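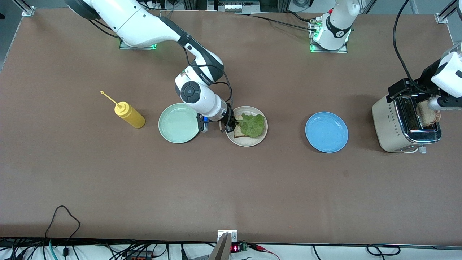 *Wosholm plates on a long brown tabletop, with a toaster, an open sandwich and a yellow squeeze bottle.*

# Wosholm round plates

Wosholm plates are supplied by Tuvora to schools, day centres, staff canteens and training kitchens. They are intended for light meals: sandwiches, toast, salads and cakes. The range is kept small, and the shapes have been chosen so that a kitchen may add to its stock over several years without finding itself with plates that do not match.

This page applies to orders placed from April 2020 and replaces the corresponding entry in the printed catalogue.

## The range

**Mint green.** A pale mint-green plate with a raised rim and a shallow centre. It is the most widely ordered item in the range. Many kitchens keep it for a single purpose, such as meals prepared for a special diet, and use the lighter plate for everything else.

**Cream.** A light plate for general service. The wide rim carries fine moulded rings, and the centre is left plain. In bright rooms the colour may look closer to white than it does in our printed catalogue, and customers matching existing tableware are advised to ask for a sample first.

Both plates are round. Each takes a full sandwich made with ordinary sliced bread, although a large lettuce leaf will naturally reach the rim or go past it.

## Stock and ordering

| Item | Plates in stock | Largest single order |
|---|---|---|
| Mint green | 2,897 | 400 |
| Cream | 3,145 | 400 |

The stock figures are checked at the start of each month and will next be revised in May. Orders larger than the limit shown are accepted by arrangement and are sent in separate deliveries.

Colours may be mixed within one order. Customers should state the number of each colour required - a total alone will be returned for clarification. Samples are limited to three plates for each site and need not be sent back.

Plates are packed in cartons with card between them. Please open and check the cartons before signing for the delivery. Breakages should be reported in writing within the week, giving the order number and the number of plates affected.

## Use at a sandwich counter

The Wosholm range is often bought for counters where toast and sandwiches are made to order. Judite Henriques, who looks after the Tuvora training kitchen, recommends that the plates be set out in one row beside the toaster, with sauces at the far end. Bread should go straight from the toaster to the plate. The lettuce and any other filling are then laid on the lower slice, and the second slice is held by its edges and set down last.

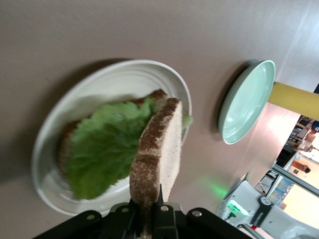

A second plate should be kept within reach while the first is being filled. Where two people share a counter, one may see to the toast and the other to the fillings, and the finished plates can be passed along in the same direction throughout service. Squeeze bottles should be wiped at the nozzle before they are put away.

Henriques also asks that plates be carried by the rim and the underside only. Kitchens with new staff may find it useful to practise this with empty plates.

## Care

- Remove crumbs and sauce before washing.
- Wash in warm water with a mild detergent and a soft cloth.
- Do not use wire wool or scouring powder on the face of the plate.
- Dry fully before stacking.
- Stack the two colours separately.
- Withdraw any plate with a chip or crack from service.

Sauces with a strong yellow or red colour should not be left standing overnight. Fine lines of sauce can collect between the rings on the cream plate and are best removed with a soft brush.

## Related items

The Plolari plate rack holds either colour upright and can be fixed to a wall or left free on a worktop. Amegashie tray liners are sold separately, in plain white only. Toasters, bread and squeeze bottles are not supplied with the plates.

## Enquiries

Orders and samples: Mawuli Appiah, Tuvora Sales Office.

Deliveries and breakages: Santeri Tikkanen, Tuvora Stores.

Written quotations are valid for the calendar month in which they are issued. Schools ordering through a central purchasing office should give the name of the receiving kitchen as well as that of the office.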